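Ticket: Cutting mat drifts on worktable, dish position not holding
Site: Eltness, worktable 2
Item: Padik cutting mat, green, printed grid
Also involved: Pathak square serving dish, white
Opened by: bench user
Assigned to: Clurnden Bench Support
Priority: normal
Status: closed, one open item

Reported problem

The mat on table 2 does not stay where it is put. We line it up with the far rim of the table at the start of a session and by the end it has crept toward the near side and rotated a little. The dish goes on the right-hand part of the mat and gets lined up against the grid, so when the mat moves the dish moves with it and its position relative to the table is wrong. Reading off the grid alone does not show the error. It only appears when measuring from the table.

Worst case so far is 8 mm at the near left corner. Nothing was cut or pressed on the mat in that session, only items set down and picked up.

The same user reports that the dish can be turned on the mat with very little force. It may be a separate problem. It is logged in this ticket until shown otherwise.

Support, first reply

Please confirm the following before we look at a replacement mat.

1. Mat is the right way up, grid side facing you, hexagon figure toward the far left and the nested V to the right of it.
2. Far edge of the mat is against the dark rim of the tabletop and not riding over it.
3. Tabletop has been wiped with plain water, no spray cleaner.
4. Layout on the mat is the usual one: dish on the right, gray base block to the left of it. 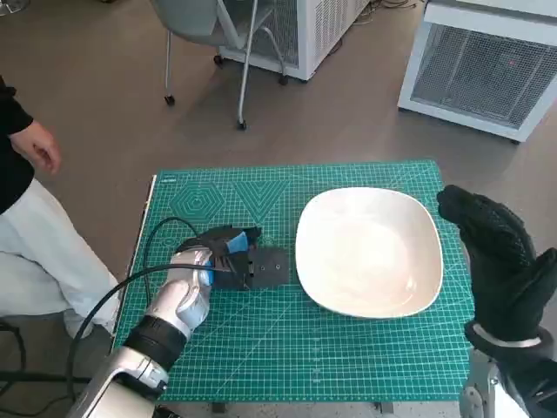

User reply

Items 1, 2 and 4 confirmed. Item 3 not confirmed. The tabletop gets the same spray as every other surface in the room, and the underside of the mat felt slick when lifted. Wiped both with water and left them to dry with the mat standing on edge.

Checked the grid against a steel rule while the mat was up. 400 mm printed is 400 mm on the rule, both directions. The printing is fine.

Test 1: mat cleaned, dish and base block in place

Set the mat against the rim. Put masking tape on the table at the two near corners as witness marks. Worked normally until midafternoon.

Result: 2 mm at the near left corner, nothing measurable at the right. Improved but not fixed. Rotation is in the same direction as before.

Test 2: mat cleaned, base block removed

Same setup, base block left off the mat.

Result: no movement at either mark. The block gets pushed and leaned on when the handheld unit is brought to it, and the push goes straight into the mat on that side. The dish side sees almost no load, so the mat pivots instead of sliding square. This matches the rotation in the original report.

Support comment

Agreed on the cause. Residue from the spray lets the mat move, the block supplies the force. Two options: a thin rubber sheet under the left half of the mat, or moving the block off the mat onto the bare table. The second costs nothing but uses up table space. Try the rubber sheet first. Do not tape the mat down — the adhesive lifts the border printing.

Test 3: rubber sheet under left half

Sheet cut to 185 mm wide and laid under the left part of the mat only. There is a slight step where it ends. It can be felt with a fingertip, and the dish stands clear of it.

Result: no movement at either mark with the block back in place and used as normal.

Dish turning on the mat

Treated separately from here. The dish is glazed all over, foot included, and has rounded corners, so there is little to catch on the mat surface. Checked it on the bare table for rocking. None. Checked it on the mat for rocking. None there either.

Repeated the check with food on the table. Grapes were laid directly on the mat to the left of the dish, with the dish left empty so its weight did not change between checks.
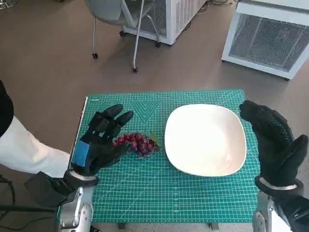
The point of keeping the dish empty is that this is when it turns most easily. With fruit in it the extra weight is enough to hold it against anything short of a deliberate push. Empty, a knock on one corner will swing it out of line with the grid.

Two small clear bumpers were put on the foot at opposite corners. That made it rock, so they came off again. Four bumpers, one per corner, sat level and the dish no longer turns when brushed.

Note for anyone repeating this: the bumpers raise the rim slightly. If the height of the dish matters for your setup, measure again after fitting.

Changes made

Spray cleaner no longer used on table 2. Water only, cloth kept on the shelf below.
Rubber sheet fitted under left half of mat.
Four bumpers on the dish.
Witness tape left on the table at the near corners.

Open item

The bumpers are the stick-on kind and will not survive many washes. Clurnden to say whether a dish with an unglazed foot is available in the same size. Mat part of the ticket closed in March, no replacement sent.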